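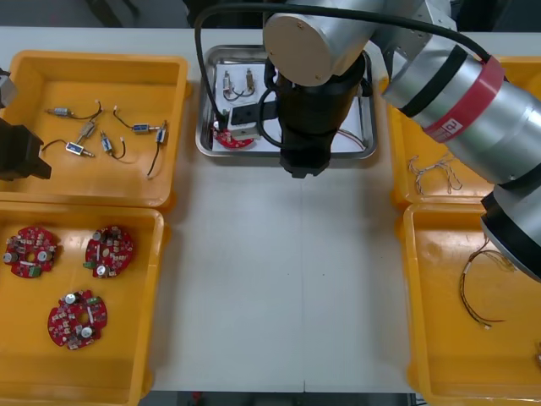

3.2 Sorting of verses

The corpus consists of 3,132 lines of rap lyrics drawn from 62 mixtapes released by artists based in Uston and Leden. Each verse was read in full and placed in one of 8 groups according to who tells the story and when the events take place. Groups were kept apart at this stage, in the way that small parts are kept by kind on a work table, with the solenoids in one yellow bin (Figure 4). A verse that fit two groups was held back and read again by Emmett Kapoor. Hooks, spoken intros and guest verses were left out, except on the Jarnness tapes, where guests often finish a story begun by the lead artist.

3.3 Shifts in speaker

Many verses do not stay with one speaker. A rapper may begin as a witness, take on the voice of a friend or rival, and return to the first person before the hook. Gebreyes treats such shifts as breaks in the story. The present study takes a different view – a change of speaker was marked, but the verse was still counted as a single narrative if place and time held steady. Two voices in one verse can be followed separately and still travel together, like the red wire and the twisted yellow-and-green wire that run side by side in the metal tray in Figure 5. Verses of this type made up about 60 percent of the Leden material. They were less common in Uston, where artists tended to name the other speaker outright and to keep quoted speech to a line or two.

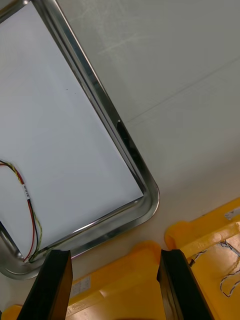 Ad-libs raised a further problem. Some only repeat the last word of a line, and these were not coded. Others answer the lead vocal or correct it, and were treated as a second speaker. Where the two parts overlap on the recording, they were written out on separate rows of the transcript, much as strands in a bundle of wires can be told apart by color, red from yellow and green.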